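Wool, worms and what I wear to bed

I have been putting off writing this post for months, mostly because I know that whenever I bring up wool somebody I love gets cross with me. My aunt has knitted me a sweater every winter since I was small, and I would never want her to think I sit there at the dinner table judging her yarn basket. I don't! I wear those sweaters until the elbows go. But the question of where wool comes from, and what happens to the sheep along the way, has been on my mind a great deal this past year, and I would like to get it down in one place.

It started with a blanket. Last October I decided I was finally going to buy myself a proper one, the sort of heavy, slightly scratchy thing that lasts for decades and gets fought over when you die. I had my eye on one from a little company called Engström, and I had the page open on my laptop for the better part of a week. They had lovely photographs of hills and mist and sheep looking thoughtful. What they didn't have was a single word about how those sheep were kept, or where the hills were, or who did the shearing. I wrote to ask. I got a very polite reply thanking me for my interest in their heritage, and that was all I got, so I wrote again and heard nothing back.

Now, I don't want to be unfair. A small company might not have anyone whose job it is to answer nosy women with blogs. But it set me reading, and once I started I couldn't very well stop.

If you have never heard of mulesing, I am sorry to be the one to bring it up. Merino sheep have been bred over a long time to have wrinkly skin, and more skin means more wool. The trouble is that the folds around the tail get damp and dirty, and flies lay their eggs there, and the maggots can kill a sheep in a horrible way. Mulesing is the practice of cutting strips of skin from the back end of a lamb so that it heals smooth and the flies leave it alone. Sometimes pain relief is given and sometimes it isn't. I read three long articles on it in one evening and then went and sat with the dog for a bit.

What struck me was how sensible the other side sounded. A farmer would tell you that a lamb who has been cut is better off than a lamb being eaten alive, and I can't argue with that as far as it goes. But there are sheep bred with plainer skins that don't need it done, and there are farmers who have moved their whole flock over, slowly, year by year. So it can be managed. It costs money and it takes patience, and those of us who buy the blankets have to be willing to pay for some of that patience.
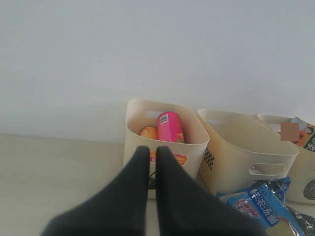 Three baskets, all in a row.

Then there is the shearing itself. I had always pictured it as a sort of haircut, and when it's done well it really is very close to one. I went to see it done at a farm day when I was eleven or so and the sheep sat there on her bottom like an old lady at the salon, looking bored. The problem is that shearers are very often paid by the sheep and not by the hour, and anybody paid that way is going to hurry. A hurried person with a sharp tool and a frightened animal is not a happy picture. I don't blame the shearers, who do a back-breaking job in the heat. I do wonder about whoever decided that was how they should be paid.

After the blanket business I made myself a little rule, which was that I would ask three questions before buying anything made of wool. Where did the sheep live? Were they mulesed? How were the shearers paid? If I could get an answer to 2 of them I would consider it, and if I couldn't then I would keep my money in my purse. You would be amazed how much money I have saved. (I haven't told my husband the total, in case he gets ideas about a new lawn mower.)

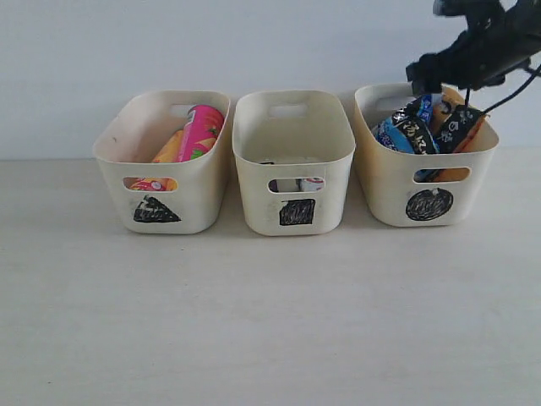 The one that surprised me most was Pliltent. They sell outdoor clothing and I had them down as a glossy sort of outfit that wouldn't give me the time of day. I wrote to them in a bit of a mood, if I'm truthful, and they came back with a long email naming the region their wool comes from, saying the flock was unmulesed, and admitting outright that they did not know how the shearers were paid but would ask. I liked that "did not know" more than I can say. I bought two pairs of socks on the strength of it, and they are very good socks.

Sodside was more of a muddle. A reader had recommended their sleepwear to me (you know who you are, and thank you, I'm still wearing the pajama bottoms), and their label says "kind wool" in pretty green letters. I asked what kind wool meant. They said it meant that the wool was kind to skin. My skin! Well, I laughed out loud, but I was a little bit sad as well, because I am quite certain that plenty of people have read that label just as I did and gone home feeling good about the sheep.

I think that is my biggest grumble with all of this. The words on the labels are so soft. Natural, gentle, kind, responsible, traditional. None of them has to mean anything in particular, and a tired person in a store with a toddler pulling on her coat is not going to stand there and work it out. There are certified schemes that do send people out to look at the farms, and I'd sooner see one of those little stamps than a whole paragraph about misty hills. They aren't perfect either. But somebody has at least been and looked.

People ask me whether I shouldn't just give up wool altogether, and I do go back and forth on it. I have friends who have, and I admire them. The trouble for me is that so much of what replaces it is plastic. The fleece jacket I bought from Ultgate years ago, thinking I was doing the sheep a favor, sheds tiny fibers every time I wash it, and those go down the drain and out to the fish, and the fish didn't ask for it any more than the lambs did. I now wash it as little as I can get away with. My family has opinions about this.

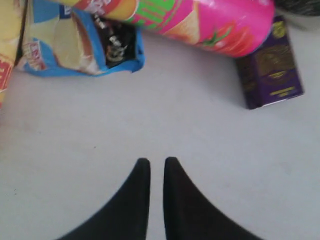

Snack time. The chip can gets pride of place.

So where I have ended up, for now, is secondhand. I know it isn't an answer for everyone, and it can be hard to find things in bigger sizes, but I have had such luck with it. My heavy blanket came in the end from a church sale for 10 dollars, with a moth hole in one corner that I darned very badly in the wrong color blue. I have no idea where those sheep lived. It was made long before I started asking, and no lamb is going to be hurt by my sleeping under it tonight, so I sleep well.

I have also learned to look after what I've got. Wool hardly needs washing if you hang it outside on a damp morning. A bit of cedar in the drawer is supposed to keep the moths away, though mine seem to rather enjoy it. And if a sweater does shrink (we have all done it, don't pretend) it makes a lovely warm bed for a cat.

As for my aunt, I did finally talk to her, over tea, in a roundabout way that took most of the afternoon. She listened to all of it and asked me to write down the name of the certified yarn. Then she measured my arms. I'm told it's going to be green.

If you have found a company that gives straight answers, please do leave the name in the comments, and tell me what you asked them and what they said. I'd especially love to hear from anyone who keeps a few sheep of their own.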